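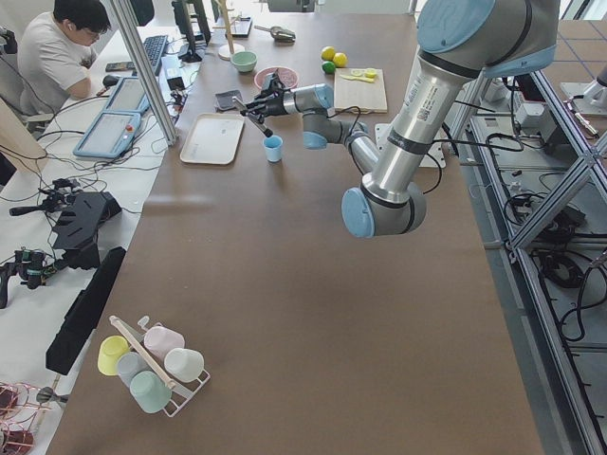

Wamex support replied that the quote for the second cell can't be released until the gripper question on the first one is closed, as both cells share a line item for fingers and spares. They asked for the cycle log, the cable part numbers and a yes or no on whether we still want the long reach arm.

Ticket 857
Opened by: Flallby Automation, purchasing
Opened: June 4, 2025
Vendor: Wamex
Category: Pre-purchase / configuration
Priority: Normal
Status: Waiting on customer

Summary
Two-finger gripper on cell 1 stalls on thin items. Need to know if this is a setting, a worn part or the wrong finger set before we commit budget for cell 2.

Entry 1
The drink station task runs on cell 1. Cups and bowls pick fine. Anything thin and round (stirrers, spoon handles) turns in the fingers after the lift. Force setting was at factory default. Raised it one step and reran. Handle still turns, a bit less than before. Raised it again and got a current fault on close. Put it back to the first step.

Entry 2
Swapped the finger pads for the spare pair in the Parsons kit. No current fault at the higher force. Ran 64 picks on the stirrer, 21 with visible rotation. Log attached as stirrer_64.csv. Same program, same speed, same grasp height.

Entry 3
Wamex says the flat pads are not meant for round stock under pencil thickness. Grooved pads are a separate part and were left off our original order. Lead time is into July. They can be added to the cell 2 quote or bought alone.

Price difference is small if bundled. Bought alone, there is a minimum order, and the total with freight comes to around 2,000 dollars. That is above our limit for a purchase without a second signature, so bundling is preferred if the dates work.

Entry 4
Cable question. Wamex wants to know if the gripper cable can go through a guide on cell 2 or if we want it loose as on cell 1. Loose is easier to swap. It also needs a wider keep-out area over the table when the wrist rolls, and table space is already the tight item on this task.

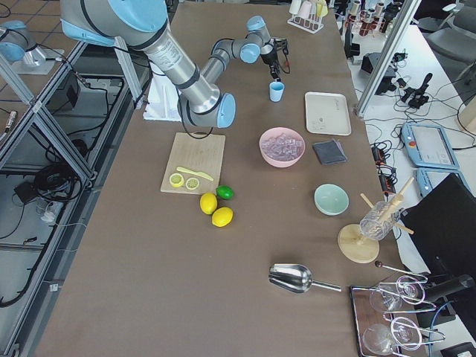
Checked the layout drawing against the bigger item list. With everything on the list placed, the free space at the board end is too small for a loose cable loop if the wrist rolls past 90 degrees. Options:

a. Cable guide on the forearm, adds one line to the quote, no table change.
b. Longer table, needs a new frame from Zurileck and a new floor plan.
c. Limit wrist roll in software, no cost, but two of the pick angles go away.

Recommending option a. Option c is fine as a stopgap on cell 1 until the guide is fitted there too.

Entry 5
Zurileck confirms the existing frame drawing can be reused for cell 2 as long as the table length stays the same. Their quote is held open to the end of July. Second pendant holder is not included and has to be listed separately.

Entry 6
Answers sent to Wamex:
- Cycle log: attached, see entry 2.
- Cable part numbers: sent by separate mail, the label on the old one is not readable so please match by connector.
- Long reach arm: yes, keep it. The short version does not cover the far end of the table.
- Grooved pads: add two sets to the cell 2 quote, one set to ship ahead for cell 1 if possible.
- Cable guide: add two.

Open items
Revised quote from Wamex with pads and guides as separate lines.
Ship date for the first set of pads.
Rerun of the 64-pick test with grooved pads, same force step.
Budget code for the pendant holder.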